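I've spent most of November arguing with a wall. Plain grey walls are rotten for visual tracking, because my tracker wants corners and there aren't any, so the wrist pose drifts off as soon as the camera looks up from the table. The pleats in the curtain are the only thing it will cling to.

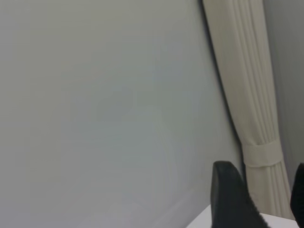
Levow Robotics Club
I asked Virgilio Talavera to have a look and he found it in ten minutes (annoying man!). I'd capped the tracker at 50 features per view when it could easily take 215, and it was spending the lot on one patch of curtain. I've spread them over a grid now and the drift is much smaller. 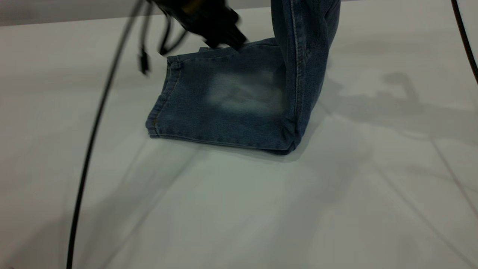 So that left the planner, which was still timing out on folds at 2000 samples. Jeans are stiff and a bit stubborn, and my cloth model treats everything like a tea towel – I've added a bending term and it behaves rather better, though run 677 in the log is a proper mess and I haven't worked out why. If you've used Traltel's replay viewer on long logs, do tell me how you stop it eating all your memory.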